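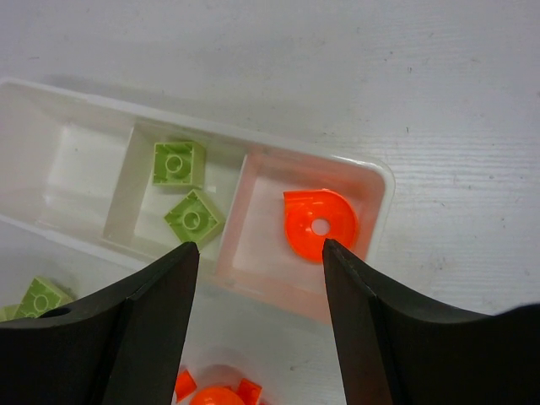
Equipment Plan and Budget for the Sorting Cell
Project report, Raluca Ardeleanu and Ragnvald Ljungberg

1. Purpose

Our project is about sorting small plastic pieces by color with two robot arms. The department asked us to write down what a second cell would need before any money is spent. This report covers what we have now, what we want to buy, and what can wait until after November.

2. What wears out and what doesn't
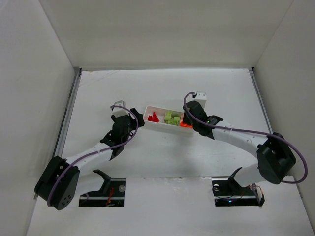
The arms are the largest cost and we do not plan to change the model. We compared them with a pair from Berge, which reach farther but need their own power cabinet, and there is no room for one in the lab. Most of our planning time went into the smaller items. Cables are first on that list. The purple cable on each arm runs outside the links and loops over the wrist and elbow, so it bends with every move. We want one spare per arm on the shelf from the start. Wokedby quotes 20 days for delivery, and a cell with one working arm is not much use to us.

Fingertips are the second item. Prurkley sells them in packs of 32, and we think one pack will last both cells through the spring term. We also looked at a soft version from Zutetti. It costs more and would mean new mounting plates, so we left it out.

3. Trays and pieces

The trays are cheap and we nearly forgot to budget for them. We want the same three-compartment type for both cells, in white, so that the green, red and orange pieces stand out against it. If the two cells use different trays, every taught position has to be checked again, and Ragnvald would like to avoid that.

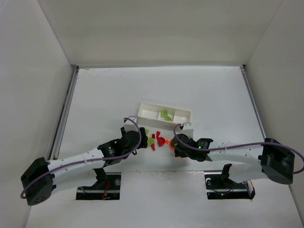 For pieces we set aside $174. That covers both cells and a box of replacements. Raluca wants mixed shapes kept in the order – square blocks alone are too easy to grip and tell us little about how the fingers handle a curved part.

4. Order of purchase

First: spare cables and fingertips.
Second: trays and pieces, in one order to save on shipping.
Third: the 2 arms, once the room is confirmed.

The enclosure panels can be cut in the school workshop. We have not priced the metal rails yet. Ragnvald is waiting for a reply from the supplier and will add the figure to the table in Appendix B.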